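Borkitz Hall, Joltdale
Dining room and table setting checklist, with comments
Round: November, before evening service

Mark each line OK, Fix or N/A. Write the comment next to the line it belongs to. Anything marked Fix gets looked at again before the doors open at 5:30 p.m.

FLOOR AND ACCESS

1. Main aisle clear from the front door to the kitchen pass. OK.
2. Side exit opens fully and the sign above it is lit. OK. The door drags a little on the mat. Mat moved back.
3. Chairs pushed in, no legs in the aisle. Fix. The row by the windows was set too far out. Corrected during the round.
4. Floor dry at the drinks station. Fix. Small puddle under the water urn, wiped up. Tap tightened. Check again at 5:00.
5. Extension cords taped down or removed. OK. One cord in use, for the coffee maker, along the wall.

TABLES

6. Tables steady when leaned on. Fix. The one nearest the coat rack rocks. Folded card taken out from under the leg and a proper rubber foot put on. Please stop using card, it slides out when the floor is mopped.
7. Leg locks on folding tables fully closed. OK.
8. Total seats within the posted limit of 300. OK.
9. No splinters or loose edging on the undersides. OK. Last month's repair is holding.

TABLECLOTHS

10. Cloths clean on both sides. OK. Two sent back to the laundry with wax on them.
11. Drop at the ends not touching the floor. Fix. The long cloths from the Kekska order hang too low on the short tables. Swap them for the older ones until they can be hemmed.
12. Creases smoothed enough that glasses stand flat. OK. Light wrinkles are acceptable. A fold line that lifts the base of a glass is not.
13. Spare cloths on the shelf by the pass. OK.

FLATWARE

Stock count at the start of the round: 363 spoons, 722 forks and knives together. The spoon count is lower than the last sheet. Look in the soup trays before ordering more.

14. Spoons free of water spots and dried food, bowl and back. Fix. Spots on one rack. Rewashed and dried by hand. Hold each spoon under the light and turn it, the back of the bowl is where they get missed.
15. Spoon bowls not dented, handles not bent. OK. Four pulled and put in the scrap box.
16. Fork tines straight and even. Fix. Several in the second tray have an outside tine pushed out. Do not bend them back at the table. Put them in the tub marked Repair.
17. Knife blades clean, no rust at the point where the blade meets the handle. OK.
18. Wooden handles sound, no cracks, no lifting at the rivets. Fix. Two handles are dry and starting to open along the grain. Taken out of use. The rest of the wooden set needs oil this month.
19. Wooden-handled pieces washed by hand and not left to soak. Fix. Found a bundle standing in the sink at 2:15 p.m. There is a notice over the sink now.
20. Chopsticks straight, tips smooth, stored in pairs. OK. Odd ones go in the jar by the register.
21. Steak knives carried in the closed box, points all one way. OK.
22. Flatware picked up by the handle when setting. OK. Reminder given at the start of the shift anyway.

GLASSES AND PLATES

23. No chips on rims. Fix. Three water glasses thrown out. Wrap them in newspaper before they go in the bin.
24. Plates stacked no higher than the mark on the cart. OK.
25. Side plates: 100 set aside for the Shen party. OK. They are on the lower shelf of the cart, do not use them for bread.

CANDLES AND HEAT

26. Candles in holders with a solid base. OK.
27. Nothing hanging over a candle or the plate warmer. Fix. Paper garland near the buffet had come loose and dropped. Taken down, not put back.
28. Extinguisher by the pass in place, pin in, gauge in the green. OK.
29. Fire blanket within reach of the kitchen door. OK.

CARRIED OVER

The hem on the long cloths is still open from the previous sheet.
Handle oil is nearly gone. Add to the order.
The light over table nine flickers. Reported twice.
Recheck of lines 4 and 14 done at 5:10 p.m., both OK.

Borkitz Hall, Joltdale | Contact the front office | Copyright Borkitz Hall, all rights reserved | Back to top
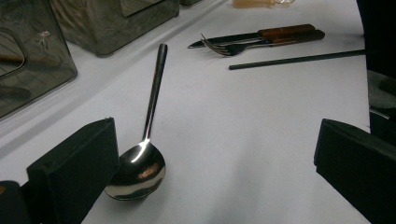
Can the wooden-handled knives and forks go in the dishwasher if we run a short cycle?

Keep them out of it, even on a short cycle. The heat and the water dry out the wood and loosen the rivets. Wash them by hand in warm soapy water, dry them with a towel right away, and lay them flat until the handles are fully dry before they go back in the tray.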